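Iver Two-Arm Bench Kit
Mounting, cable and finger hardware for home and shared-workshop builds
Sold by Fagundes. Part no. IV-26. $109 without arms.

Iver is the hardware layer between a pair of small arms and an ordinary worktable. It covers the finger faces, the cable routing and the base plates. Arms, controller and table are supplied by the builder. The reference build was assembled by Margit Sandberg and Do-yoon Shin at the Floltis shared workshop.

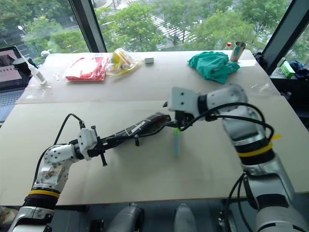
Both arms over the boards, steel cup and teal cloth toward the back.

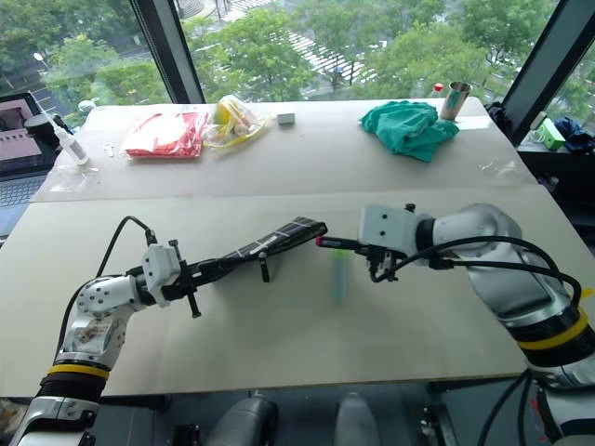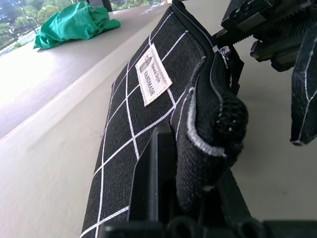
Can the kit be fitted to a table that can't be drilled?

Use the clamp plates in place of the bolt-down plates. Both sets are in the box and share the same bolt pattern on the arm side. The clamp plates need a tabletop with a flat underside and a free edge, and they should be retightened after the first day of running.

What is in the box
Base plates, bolt-down, one pair
Base plates, clamp type, one pair
Finger faces, flat, black plastic, two pairs
Cable saddles and hook-and-loop ties
Cable extension, 3000 mm, one per arm
M4 and M5 screws, hex keys, printed drilling template

Fitting order
Set the base plates first, with the arms off. Lay the template against the near edge of the table and mark both sides before drilling either one. Spacing between the bases is left to the builder, but both bases must sit at the same height or the tool frames in Marna will disagree.

Fit the arms, then run each one slowly through its full range with no cables tied down. Mark the elbow and wrist positions where the cable pulls tightest. Add slack there before closing the ties. A loop that looks too large at rest is normally correct at full wrist rotation.

Finger faces go on last. Torque by hand. The plastic will creep if overtightened and the faces will no longer close parallel.

Soft items
The flat faces were drawn for fabric, pouches, bags and cloths. Pinch a fold of the material, not a single layer over a hard surface. Zippers should be kept clear of the face, as the teeth mark the plastic. For thin rods and sticks, the same faces can be used with a strip of rubber bonded across the tip. Rubber is not included.

Software
Marna profiles for the kit are available on the Fagundes download page. The profile sets finger thickness, closing offset and a conservative speed limit. It does not set joint limits, which depend on base spacing and must be entered by hand. Profiles older than revision 2 use the previous finger length and should be deleted.

Builder notes
Sandberg lays flat boards over the table and changes them when the surface gets cut up. Shin recommends labeling both ends of every cable before the ties go on. The Floltis build uses its own base plates from an earlier version of the kit; current plates are wider and have two extra holes.

Spares
Finger faces are sold by the pair. Base plates are not sold singly. Orders for replacement cable extensions should state the connector type at the arm end.

Page revised March 24, 2026. The wider base plates ship with all orders placed after June of last year.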